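老玩具交换集市重开 摊位比去年多 停车还是老问题

本站讯 2024年2月，停了一阵子的旧玩具交换集市又开了。地点还是乌马尔蒙街（Umalmont）尽头的老礼堂，门口那块牌子没换，字都褪色了。早上门一开人就往里涌，排队的从台阶一直排到面包店那边。

主办的是玛姆杜盖特（Mamudgate）街坊会。负责人康福特·阿廷加说，这次登记的摊位一共128个，比上一届多出不少，最后几天还有人打电话来问，只能说没有了。“桌子借不到，真的借不到，学校的桌子都搬过来了。”

进场登记人数971，是门口盖手章时记下来的。小孩也算在里面，抱在怀里的不算。

集市的规矩跟以前差不多。以物换物为主，也可以卖，但是单件价格要写在纸条上，贴在东西旁边，不准当面乱喊价。上一届因为喊价吵过架，这届没听说有。食品不能进大厅，要吃去后院。后院有卖热汤和炸面团的，队也长。

来得最多的还是换小车的。铁皮的，合金的，塑料的，都有。夸贝纳·奥塞从外地坐早班车过来，背了两个包，一包是要换出去的，一包空的。他收小汽车收了好多年，专收圆头圆脑的老款式，不太在意牌子，掉漆也收。“新的反而不想要，太亮，放架子上不好看。”话是这么说，他头一个钟头换到手的几台都挺新。问他怎么回事，他笑，说给侄子的。

换车这边有个不成文的办法，一台大的换两台小的，带盒子的另谈。今年有人想改成估价换，事先印了表，发了一圈，没几个人照着来。表上把几款车的名字也印错了，后来收回去了。
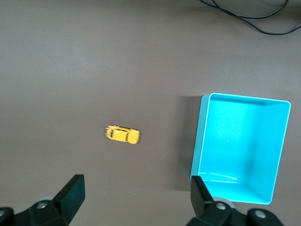 拼图和桌游区

拼图区在二楼，楼梯窄，上下都要让。这边由拉米西·邦苏管，她带了两个帮手，一上午都在核对缺片。规定是这样：拼图要在盒盖上写明缺不缺，缺几片，不写的不让摆。有摊主不服气，说二十年前买的谁还数得清。邦苏的回答是那就写“没数过”。后来好几个盒子上都写了“没数过”，照样换得出去。

桌游最抢手的是一套德罗利耶（Drollier）出的老版航海棋，棋子全，骰子少一个，说明书是复印件。摆出来没多久就被人订下了，换的什么摊主不肯讲。另外还有一套一样的，盒子受过潮，到下午收摊还在。

二楼暖气不太行，穿外套的人多。窗户边那排摊位下午挪到了走廊，消防通道被占了一半，管场地的人来说过一次，又挪回去。

布偶和修补台

布偶区今年单独隔开，主要是卫生上的考虑。所有布偶要求事先洗过，现场抽查，抽到没洗的请摊主装袋带回。阿布巴卡里女士（奥古斯蒂娜·阿布巴卡里）在这边开了修补台，缝耳朵、换眼睛、补填充棉，收费很低，小件不收钱。她说早上来修的多半是家长，下午大人自己拿来修的变多了，有的连线都自己配好了颜色。

修补台上最耗时间的是一只长耳朵兔子，耳朵里的铁丝断了，要整个拆开。兔子的主人坐在旁边等，等得睡着了。

电动玩具那边也有人帮忙看，罗梅尔·达格达格带了工具箱，主要是清理电池仓、焊断线。他提醒大家旧玩具长期不玩要把电池取出来，漏液以后触点烂掉，很多时候修起来比买一个还麻烦。当天他接了不少活，有几件当场修不了，登记了电话带回去弄。火车头特别多，他也说不上来为什么。

讲座人不多

下午有一场小讲座，讲旧玩具怎么保存，用的是阿纳多蒂尔（Arnardóttir）工作室编的小册子。内容很实在，别晒太阳，别放阁楼，塑料件和橡胶轮胎别长时间贴在一起，容易粘。轮子上有灰用干刷子，不要上来就拿水冲。来听的人不多，椅子空了一大半，可能跟时间有关，正好碰上换拼图最热闹的时候。小册子倒是全拿光了，据说要加印。

有听众问旧漆含不含铅，讲座的人说老东西不好讲，给很小的孩子玩要小心，放嘴里肯定不行，有担心的就放柜子里看看算了。这个问题后来在走廊又讨论了好一会。

停车和失物

停车还是乱。礼堂自己只有一小块空地，上午就满了，后来的车沿街停，面包店门口给堵过一阵，送货的进不来。街坊会说已经跟附近学校谈，下次想借操场，还没谈妥。建议坐公交，6路在街口有站，5路也行，要多走一段。

失物目前有手套、一把儿童伞、一副老花镜，还有一个布袋，里面装着换来的积木，失主估计挺着急。都放在礼堂值班室，白天可以去领，要说得出样子。

垃圾清运晚了点，后院的纸碗堆到傍晚。附近住户有意见，阿廷加表示下次会多放几个桶，炸面团的摊子也会挪远一些，油烟味飘到楼上去了。

没换出去又不想带回家的玩具，可以留在门口的箱子里，街坊会整理以后送到社区的游戏室。要求干净、没有尖角，缺零件的请在上面贴个条子注明。箱子收摊时已经装满，临时又找了纸箱来接。

下一届暂定8月，具体哪天看礼堂的安排，天热的话会考虑把一部份摊位搬到后院，搭棚。摊位登记会提前在街坊会门口贴出来，电话登记这次出过重号，有两家分到同一张桌子，挤着摆了一天，下次改成只收现场登记。摊位费不变。想做修补台帮手的也可以去报个名，会缝会焊的都要，不会的可以帮忙登记。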